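Sat 11 December

## Small parts and where they are kept

The review of the study cupboard, begun in November, is now complete. Loose fittings had gathered in 3 separate tins, and no tin had a label. Washers were stored with drawing pins, and the spare seals for the Skallis flask could not be found when required.

The tins have been withdrawn. Small items will in future be held in a tinted, see-through drawer unit, ordered from Nornier at a cost of 249 kronor. The upper drawer is reserved for rubber rings and seals – the lower, wider one is for stationery. Items that belong to neither category will be returned to the hall shelf.

Contents are to be sorted on the white table before they are put away. Readers who wrote in November regarding dividers are advised that none have been fitted so far.
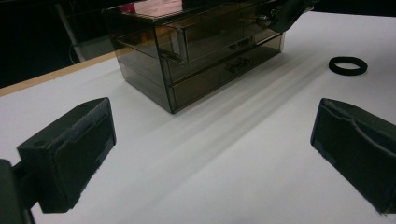

**Maud Ferrisby**
*Author and keeper of this blog*

Entries on household order appear here monthly. The next will concern the linen shelves.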